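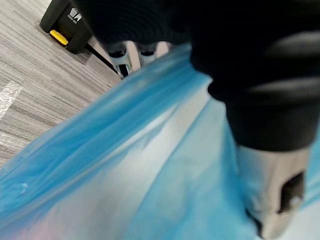 When does the second season of Tinduver start?
All 9 episodes arrive on the Zonovix streaming service in January, with the first available from 9 p.m. Eastern.

Zonovix today announced the return of Tinduver, its drama about a mountain town cut off from the rest of the country after a failed evacuation. The new season picks up the morning after the bridge closes and follows the 110 residents who stayed behind.

Uriel Ocampo, who created the series, is back as showrunner and wrote the first and last episodes. Production company Hilta filmed the season on location and on a stage built for the town hall interiors.

"Season one ended with a radio message and we left it hanging," said Ocampo. "The first new episode answers who sent it. After that the town has a different problem, and it takes the rest of the season to deal with it." 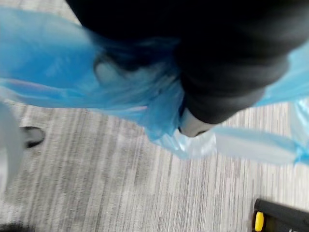
Blue plastic bag in a gripper.

The season also introduces the Görtz family, who own the only working mill in the valley and have kept to themselves until now. Their story runs through the middle episodes and leads into the finale, which has a running time of 100 minutes.

Zonovix will hold an advance screening of the opening episode for 1000 subscribers. Entry details will be posted on the Tinduver show page in the Zonovix app. The complete first season is available there now, with subtitles and audio description.

Press screeners and cast interview requests are handled by the Zonovix press office.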